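Clerkitz Table Wiping Set
Item 393
Spray bottle with trigger head, plus one large cloth

Home > Cleaning > Spray bottles and cloths

A refillable spray bottle and a cloth for wiping down tables, worktops and wipe-clean tablecloths. The bottle comes empty, so you can fill it with plain water or with any mild, water-based cleaner you already use. The body is see-through blue and the trigger head is red. The cloth is light blue.

The head screws off for filling. Turn the nozzle to change between a fine spray and a narrow jet. The fine spray is the one to use on a table. The jet is better for corners, window tracks and the feet of chairs.

The cloth measures 80 x 60 cm, which is bigger than most dishcloths. Fold it in four and you have several clean faces to work through before it needs rinsing. It has a loop on one short side for hanging up. 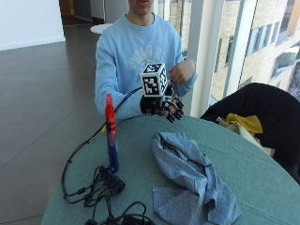
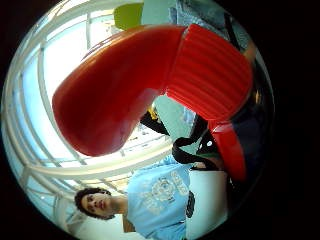
Can I use it on a fabric tablecloth?
Use plain water only, on the fine setting, and dab the spot with the cloth. Test a corner first if the tablecloth is dyed a strong colour.

What is in the pack
1 spray bottle, blue, see-through
1 trigger head, red
1 cloth, light blue, 80 x 60 cm
1 leaflet

Filling the bottle
With Wiltness Surface Concentrate, pour in 50 ml and top up with cold water to just below the neck. Put the head on and tip the bottle over once or twice. The first few pulls of the trigger will bring up air. Do not fill with bleach, white spirit or anything hot.

Looking after it
Wash the cloth at 60 degrees. Leave out fabric softener, as it makes the cloth slower to soak up water. Wash new cloths on their own the first time. Rinse the bottle before changing from one cleaner to another, and spray clean water through the head until no foam comes out. If the trigger sticks, stand the tube in warm water for a few minutes.

Spare parts
Trigger heads and cloths are sold separately. The head also fits the older Kadlec bottle with the wide neck. It does not fit the Kadlec travel size.

Delivery and returns
Sent from our Drorkano warehouse, normally within two working days. Unused sets can be returned in their packaging. Cloths that have been washed cannot be taken back unless there is a fault.

Related items
Wiltness Surface Concentrate
Clerkitz spare trigger head, red
Clerkitz cloth, light blue, single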